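セルトサイドの中古デスクトップ再整備、6月分の受付始まる メモリの点検から

セルトサイドのネデント工房で、使われなくなったデスクトップパソコンの再整備が始まった。6月の引き取り分は60台ほど。事務所の入れ替えで出た黒いタワー型が中心。ふたを開け、中を見て、メモリを確かめ、使えるものは組み直して次の持ち主へ。きょう午前の時点で、最初の棚の分が作業台に上がっている。

作業台はアルミの溝付き。その上にタワーを横倒しに置き、側面のパネルを外して中身を上に向ける。電源、基板、ドライブのかご、配線。ひと目で見渡せる向き。工房ではこれを「寝かせ」と呼んでいる。

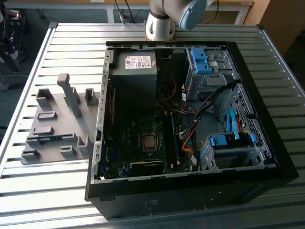 Mateja Petkov

まず受付の話から。持ち込みは工房の裏口。表は通りが狭く、車を止められない。台車は貸してもらえる。本体だけでよく、モニターとキーボードは今回は対象外。電源コードは付いていれば一緒に。なくても断られない。

引き取りは無料。ただしストレージを抜いた証明の紙がほしい人は別に2000円。会社や学校の持ち込みだと、この紙を求められることが多いらしい。個人はほとんど頼まない。支払いは窓口で現金のみ。カードの端末は故障中で、直る日は未定とのこと。

受付が済むと、本体に管理札が付く。札の番号は「プリモフ」という台帳に入る。工房が自前で作った簡単なもので、型番、状態、載っているメモリ、外した部品、戻した部品を一行ずつ書いていく。前は紙だった。紙の頃は、メモリを抜いたまま棚に戻って、起動しない機械として部品取りに回されてしまった例が何件かあったという。もったいない話。

作業の取りまとめはサライ・バルドビノスさん(Sarahí Valdovinos)。朝から電話と受付で手がふさがっていて、話を聞けたのは昼前の短い時間だけ。

「壊れているといって来る機械の多くは、壊れていないんです。遅い、うるさい、起動しない。開けるとほこりか、メモリの接触か、電池切れ。最初にそこを見ます」

内部時計の電池は全台交換。メモリは全台いったん抜く。動いている機械でも抜く。端子を見て、スロットを見て、一枚ずつ検査に回す。

工房で扱うデスクトップは、どれもだいたい同じ造り。上のほうに箱型の電源。白い仕様ラベルが貼ってあるので、まずここで容量を読む。緑の基板の中ほどにCPUのソケット、その横に縦に長いメモリスロット。今回の分は、ドライブのかごに青い樹脂のつまみが付いたものが来ている。

この青いつまみ、バルドビノスさんは気に入っているそうだ。工具を探さなくていい。色が付いているところは触っていい場所、という合図になる。初めて中を開ける人に説明するときも早い。「青いところから覚えてください、で済むんですよ」

配線は触りすぎないこと。黒い束、オレンジの線、それから青いSATAケーブル。よけるだけにして、コネクタは必要になるまで抜かない。古いケーブルは硬くなっていることがあり、曲げた拍子に爪が折れる。爪の折れたSATAケーブルは再利用しない。箱に入れて廃棄。

メモリの抜き差しのの手順も聞いた。スロットの端の留め具を開く。板の両端を持つ。まっすぐ上へ。戻すときは切り欠きの向きを合わせ、両端を同じ力で押す。片側だけ先に入れると、もう片側が浮く。浮いたまま電源を入れてしまうのが一番まずい。浮いているかどうかは、横から見れば分かる。上からだと分かりにくい。

今回の分に多いのは、青い基板に黒いチップが並んだメモリ。小さな白いシールが貼られているものもあり、容量や規格はそこで読む。シールがはがれているものは検査機で調べて、手書きの札を付ける。セロハンテープは禁止。熱で糊が溶ける。

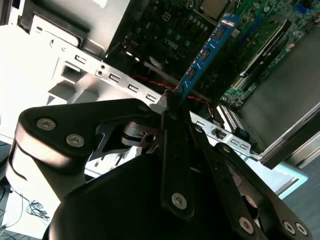
検査に通ったメモリは容量ごとに箱分け。4GBの板が一番余る。一枚では今の用途に足りず、二枚そろえば文書作成や調べものには使える。なので同じ規格の二枚組を作る作業が、地味だが長い。電圧の表記が違うもの、速さの違うものは組にしない。混ぜても動くことはあるが、後で不調の原因を探すのが大変になる、という判断。

二枚組ができたら、どの本体に戻すかはプリモフの台帳で決める。元の本体に戻すとは限らない。スロットが空のまま待っている本体は、棚の中段にまとめてある。黄色い札が「メモリ待ち」、緑の札が「起動確認待ち」。きょうの昼の時点では黄色が圧倒的に多かった。

部品の供給でひとつ遅れが出ている。CPUに塗り直す熱伝導グリスが足りない。納入元のベセラ商会(Becerra)によると、次の便は月の半ばになる見込み。それまではCPUまわりを外さない。ほこりだけ払い、温度に問題がなければそのまま先へ進める。温度の高い機械は棚に戻してグリス待ち。

「急いで全部やろうとすると、途中の機械ばかり増えるんです。終わらせられるものから終わらせる」とバルドビノスさん。棚が限られているので、途中の機械が増えると受付を止めるしかなくなる。昨年の秋に一度それをやって、苦情がきたそうだ。

起動確認の内容も書いておく。メモリ検査をひと晩。そのあとストレージの取り付け、基本ソフトの入れ直し、音とネットワークの確認。前面のUSBは全部の口に差してみる。光学ドライブは開閉だけ見る。開かないものは外してふたをする。いまどき使わないという声もあるが、地元の写真教室からは残してほしいと要望が出ていて、動くものは残す方針。

行き先はほぼ決まっている。セルトサイドの図書室の閲覧席に7台。これは古い機械との入れ替えで、夏の休み前に入れたいとのこと。残りは学習室、町内の集会所、それと個人への販売分。販売価格はまだ出ていない。メモリとストレージの中身で変わるため、整備が終わってから札を付ける。予約は受けていない。電話で聞いても値段は答えられないので、そこは待ってほしいそうだ。 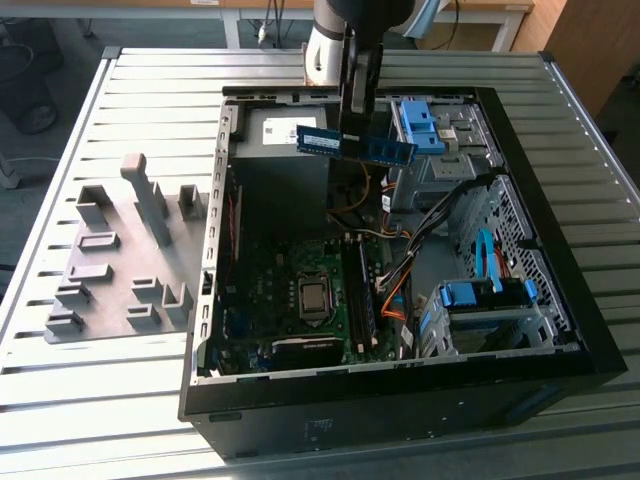
ストレージについて質問が多いらしいので、もう少し。持ち込まれた本体のドライブは、受付の日のうちに外す。データの消去は別室。消去できなかったものは物理的に壊して金属回収へ。本体に戻すのは工房側で用意した別のドライブで、前の持ち主のものが次の人に渡ることはない。家の写真が入ったままだったと後から電話してくる人が毎回いるが、消去後は戻せない。持ち込み前に自分で控えを取ること。窓口にも大きく貼り紙がある。

電源ユニットは、外から見て異常がなければ負荷をかけて測るだけ。中は開けない。これは厳守。ファンから異音のするものは交換に回す。交換用は中古の在庫から出すので、型が合わないと待ちになる。形の合わない電源を無理に押し込むことはしない。ねじ穴の位置が違うと、ケースの中でわずかに動いてしまう。

背面の金具も地味に手間。拡張スロットの目隠し板がなくなっている本体がよくある。隙間からほこりが入るので、在庫の板でふさぐ。板は幅の同じものを箱からさがす。箱の整理は進んでいない。

工房では作業を見たい人も受け入れている。見学は午後、申し込みは窓口で。靴は底の厚いもの。ねじが床に落ちていることがある。袖口の広い服は避ける。飲み物は作業台のある部屋に持ち込めない。子どもは大人と一緒なら可。質問は自由だが、検査中の機械には触らないこと。

分解の練習をしたい人には、部品取り用の本体を使った講習もある。所用60分。側面パネルの開け方、静電気の逃がし方、メモリの抜き差し、ドライブのつまみの扱いまで。組み直して電源は入れない。入れるところまでやる講習は秋から。道具は貸し出し、手袋は持参。

静電気について補足。工房では作業前にケースの金属部分に触れる決まり。塗装された外側では意味が薄いので、中の地金のところ。手首に巻くバンドもあるが、数が足りず、講習の日は受講者優先になる。

電源コードは抜いてから開ける。抜いたあと、電源ボタンを一度長押し。残った電気を逃がすため。忘れる人が多いので、プリモフの台帳にも確認欄が増えた。欄にチェックが入っていない本体は次の工程に進めない仕組み。最初は面倒だと不評だったが、いまは誰も文句を言わなくなったとのこと。

午後は基板の目視がつづく。膨らんだコンデンサ、焦げ、さび。型の古い本体でも基板はきれいなことが多く、むしろケースの前面のほうが傷んでいる。ひび、日焼け、はがし損ねたシール。シール跡はアルコールで拭く。取れなければそのまま。見た目より中身を優先、という扱い。

DELLの文字の入った基板の本体は部品の在庫が比較的そろっていて、進みが早い。逆に、組み立てた人が分からない自作機は時間がかかる。配線の束ね方がばらばらで、どこから来た線なのか一本ずつ追うことになる。台帳の備考欄が長くなるのもこの手の機械。 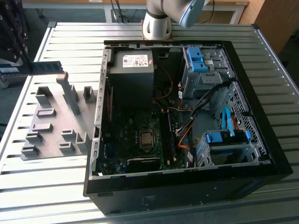
次の受付は月末の前まで続く見通し。棚が埋まれば早めに締める。締めたときは裏口の札が裏返しになるので、遠方からの人は電話で確かめてからのほうがいい。電話は昼の休みは出ない。夕方は7時まで。

持ち込めないもの。ノート型、プリンター、水にぬれた本体、電池の膨れた機器。ぬれた本体は乾いていても不可。ケーブルだけの持ち込みは受けるが、種類ごとに束ねてくること。前回、絡んだままの袋がいくつも来て、ほどくのに半日かかった。

メモリ単品の寄付も歓迎。静電気防止の袋か、なければ紙の封筒に一枚ずつ。輪ゴムでまとめるのはやめてほしいとのこと。端子に跡がつく。規格が分からなくてもかまわない。検査して、使えるものは二枚組の箱に入る。組になる相手が見つからない板は、しばらく保管してから講習用に回す。

図書室の入れ替えの日取りは、起動確認の終わった台数を見て決まる。決まり次第、続報を出します。グリスの入荷についても同じく。

追記:証明の紙は当日渡しではなく、後日の郵送。切手代は料金に含まれる。封筒に書く宛先は窓口で聞かれるので、会社名で必要な人は正式な表記をメモしてくること。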